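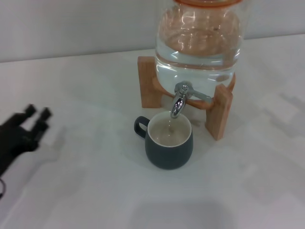
Dindo Mangubat 留言问，Todelik 这种套件到底是卖给谁的，他在上一页看了半天，只看到夹爪和线，没看到价格，也没看到要不要另外买控制盒。他还说自己以前用过别家的入门套件，装好以后第一个月都在调驱动，真正干活的时间很少，不想再来一遍。

先回答他的问题，图集的说明放在后面。

Todelik 是 Multel 出的桌面操作套件，由 Bundgaard 代理，可以买，也可以按月租。套件里有夹爪、腕部转接件、线束、控制盒和一份任务软件的授权，机械臂要自己准备。控制盒不用另买。租金每月 248 欧元，最短租期 3 个月，押金 150 欧元，退还时扣除耗材。买断价要向代理询价，我们拿到的报价单注明不公开，所以页面上没有写。

适合的用户大概是已经有一台小型机械臂、想做日常物品操作的实验室和培训机构。手里没有机械臂的，光买这一套用不起来。

图集说明

本页属于 Umavik 的设备试用栏目，更新于 2021年2月25日。试用内容是桌面上的日常操作：接水、拿杯子、挪杯子、收拾台面。设备是一月份到的，按代理给的标准配置安装，没有改装，也没有换指垫。

页首图片：接水任务。玻璃饮水罐架在浅色木架上，龙头出水，深灰色马克杯在下面接着，杯里已经有一部分水。黑色夹爪在画面左侧，离杯子还有一段距离，看起来正在移动。

点击图片可以看大图。转载请保留栏目名称。

接水任务怎么设

任务软件里把接水拆成几个步骤：找杯子，找龙头，确认杯口在出水口下方，等待，停止，取杯。每一步都可以单独运行，也可以连起来跑。我们建议第一次用的人单独跑，连起来跑的时候一旦中间出错，日志里只写“任务中断”，要翻到下面的明细才能知道断在哪一步。

杯子的识别靠预先录入。录入一只新杯子需要从不同角度拍几组照片，软件会自己提示角度。深色哑光的杯子比较容易录，透明杯子我们录了几次都不理想，杯沿经常找不准。Multel 的说明书也提到透明容器属于“有限支持”，这一点买之前要问清楚。

抓杯有两种方式，抓杯身和抓把手。默认是抓杯身。抓把手要在录入的时候手工标出把手位置，标完以后软件会问一句是否允许翻转，一般选否。杯子里有水的时候，取杯和移动的速度要调低，软件里有一个“盛液”选项，勾上以后加速度会自动受限。这个选项默认不勾，我们觉得应该反过来。

液面判断没有做得很复杂。软件提供按时间停止和按画面停止两种。按时间停止要自己先量好流速，罐里水少了以后流速会变，时间也要跟着改。按画面停止对灯光要求比较高，杯子内壁是白色的时候，水面和杯壁颜色接近，判断偏慢。试用期间我们主要用按时间停止，画面停止只在灯光固定的台面上用过。

夹爪和线

夹爪外观是黑色，哑光。手指部分可以拆，换指垫用随箱的小扳手，拧的时候不要太用力，说明书上有力矩值。手指的开合行程够抓普通马克杯，大口径的保温壶抓不住，碗只能从边沿夹。

线是我们意见最多的地方。线从夹爪后面出来，需要沿着机械臂固定，随箱的扎带偏短，关节处不太好绑。绑得太紧，转到极限位置会拉扯；绑得太松，线会垂到台面上，经过杯子的时候有带倒的可能。我们后来换成了魔术贴。Bundgaard 的技术人员说下一批会附更长的扎带，目前还没有见到。

防水方面，Multel 标明夹爪不防水，控制盒也不防水。做接水任务时控制盒要放在台面以外的地方，线接头朝上。任务软件不会检测漏水，台面上有水它照样会继续走，旁边需要有人。

安装

从开箱到第一次动作，我们用了 43 分钟，其中大部分时间花在固件更新上。装夹爪本身很快，转接件对准销孔，拧螺丝，插线，通电。控制盒上电以后指示灯先闪后常亮，常亮以后再打开软件，顺序反了软件会报找不到设备，重启一次就好。

回到 Dindo Mangubat 说的驱动问题：Todelik 的驱动包含在安装程序里，我们的电脑没有另外装东西。机械臂一侧要看型号，代理网站上有支持列表，不在列表里的型号需要自己写接口，那就要花时间了。建议先把型号发给代理确认，再谈租期。

标定每次移动机械臂底座以后都要重做。标定板在箱子的夹层里，容易漏掉，扔包装之前检查一下。

软件界面

界面有英文和德文，中文版只翻译了菜单，报错信息仍然是英文。任务列表可以导出，格式是普通文本，用别的编辑器也能改，改完导回去会做一次检查。检查只看语法，不看位置是否合理，把杯子的目标点写到桌子外面它也会放行，运行前最好用预览看一遍路径。

急停按钮在控制盒上，按下以后夹爪保持当前的开合状态，不会松手。做盛液任务的时候这样处理比较合适。恢复时要先在软件里确认，再旋开按钮。

租用须知

租期从签收当天算起。续租要提前向 Bundgaard 提出，续租期间押金不重复收取。指垫按耗材计算，磨损后自行更换，归还时缺少的按件扣。夹爪外壳的轻微划痕不扣钱，线束接头损坏要照价赔。运费来回都由租用方承担，箱子和内衬要留着，没有原箱的话代理会另收包装费。

培训不包含在租金里。代理提供远程培训，主要讲录入物体和编排任务，内容和说明书重复较多，有经验的用户可以不买。

评价

夹爪做得扎实，任务软件的分步运行好用，日志写得太简略，线束固定需要改进。用来做教学演示和日常物品的操作练习是够的，需要处理透明容器或者长时间无人看管的，不建议选这一套。

有关价格和支持型号的问题请直接联系代理。有关本页内容的问题可以在下面留言，留言经审核后显示。

上一组：Todelik 开箱与配件
下一组：Todelik 台面收拾任务
返回设备试用目录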